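By September I'd talked myself into believing Fagerlund would have a machine folding our laundry before the clocks went back. I'd read every page they put out, all 79 of them, and I bored the whole bus with it.

My sister was kinder than the bus. She let me go on about it over tea – 12 minutes by the kitchen clock – and then asked who'd be doing the fleeces in the meantime.

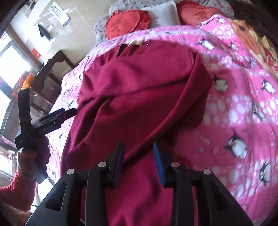 Can a machine fold a pile of washing by itself yet?

Flat towels, slowly, on a good day; a soft jumper in a heap still needs a person nearby.

I told her so, and she passed me the pegs. It was raining by then, so we hung four shirts over the bath and argued about whether a robot would bother with the sleeves.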